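ハンディティッツの公開見学日に行ってきました！

スティストブリッジの駅前からバスで39分、降りてすぐの坂を上がると、もう入口に人の列ができていました。12月に申し込んで、ずっと楽しみにしていた日です。参加費は700円、番号札は8番。

いちばん長居したのは、小物の仕分けと箱詰めの部屋でした。ぬいぐるみも布ものも小さな雑貨も、同じ箱にどんどん入っていくんです。縁がオレンジ色、内側が白の箱なので、淡い色のものまでぱっと目に入ってきて、のぞき込むだけで楽しい！

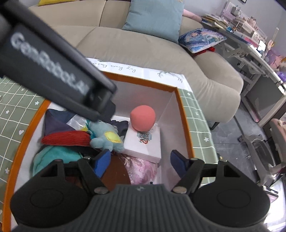

水色のぬいぐるみとコーラルピンクのボール。ボールの下の小箱はQRコード付き

部屋の壁には、前の年に扱った品が3370点だったという貼り紙がありました。机に敷いてあるカッティングマットもかわいくて、緑の地に白いハートや星、ふちには葉っぱの枝の絵と筆記体の文字。どこで買えるのか、帰りに聞けばよかったなあ。

それから、やわらかいものの扱いの難しさ。透明な袋はくしゃっとするし、サテンの布はつるつるして、たたんだそばから形が変わります（家で何度もやってみましたが、私はまるでだめでした）。袋の中に黄色いラベルが見えると、つい何のマークか確かめたくなりますね。
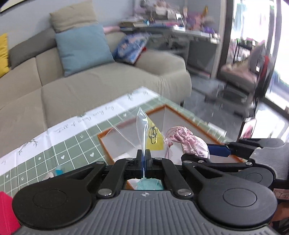 ピライさんからは、やわらかいものは先に入れず、箱のすき間が見えてから詰めると収まりがいいですよ、とさっそくコメントをいただきました。なるほど、うちの押し入れでも試してみます！

次はイディスラの見学会に申し込むつもりです。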